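Preguntas frecuentes sobre el menaje de la sala de desayunos

Kasprzak – Residencia de estancias medias. Información para residentes y personal de planta.

¿Qué incluye el equipamiento de desayuno?
Cada cocina compartida dispone de tostadora, vasos y cuencos de plástico, recipientes con tapa para alimentos y utensilios de mango largo. La vajilla de cerámica se guarda en el armario alto y se solicita en recepción. El inventario completo figura en la hoja plastificada del interior de la puerta.

¿En qué horario se puede utilizar la cocina?
De 7:00 a 23:00. La tostadora y el hervidor quedan sin corriente fuera de ese intervalo, ya que dependen de un circuito con temporizador. El frigorífico y la iluminación funcionan de forma permanente.

¿Se puede llevar el menaje a la habitación?
Sí, salvo los aparatos eléctricos. Los vasos y cuencos deben devolverse limpios antes de las 22:00. Para préstamos de mayor duración (visitas, convalecencias) hay que escribir a Jussara Paiva, responsable de planta, indicando el número de habitación.

¿Cómo se guardan los vasos?
Secos y encajados uno dentro de otro, en pilas de dos como máximo. Las pilas más altas tienden a quedar bloqueadas por vacío cuando queda humedad entre las paredes. Si dos vasos no se separan, se sumerge el exterior en agua templada y se gira el interior sin hacer palanca con cubiertos.

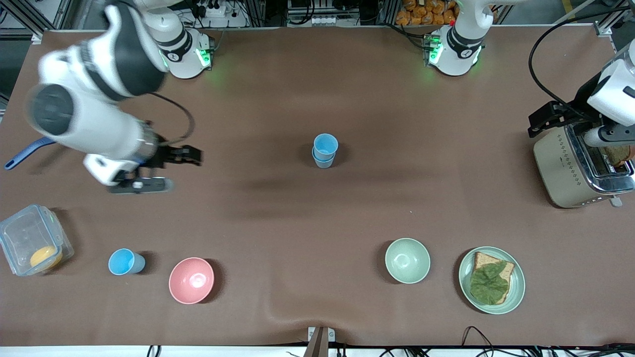 TOSTADORA, VASOS Y RECIPIENTES

¿Dónde se coloca la tostadora?
En un extremo de la mesa, con las ranuras despejadas y sin paños ni envases de plástico en contacto con el cuerpo. Los vasos y el cuenco rosa pueden permanecer en la misma mesa siempre que no se apoyen en ella.

El pan asoma por la ranura al terminar. ¿Es normal?
Sí. Las rebanadas altas sobresalen por diseño y facilitan la extracción. Si la rebanada queda atascada, se desenchufa el aparato, se espera a que enfríe y se retira con pinzas de madera. No se introducen utensilios metálicos.

¿Con qué frecuencia se vacían las migas?
El personal lo hace cada 16 días. En las plantas con más de 13 residentes el intervalo se reduce a la mitad. Cualquier residente puede vaciar la bandeja antes – siempre con el aparato frío y desenchufado.

¿Cómo se cierran los recipientes transparentes?
Se apoya la tapa, se presiona el centro y después se bajan los cierres, empezando por lados opuestos. Una tapa deformada no se fuerza: se deja en la caja de bajas y se toma otra.

¿Se puede guardar fruta en ellos?
Sí, entera o cortada. La fruta cortada va al frigorífico con etiqueta de habitación y fecha. Los recipientes sin etiqueta se retiran en la revisión de la mañana.

¿Son aptos para microondas y lavavajillas?
Los recipientes admiten microondas sin tapa. Los vasos y cuencos de plástico, no. Todo el conjunto puede ir en la bandeja superior del lavavajillas, en el programa de 2 estrellas del panel.

¿A quién se comunica una rotura?
A Tyra Hedlund, en mantenimiento, mediante el formulario de la cocina. La reposición de vasos y cuencos no tiene coste. La de la tostadora se factura solo en caso de uso indebido.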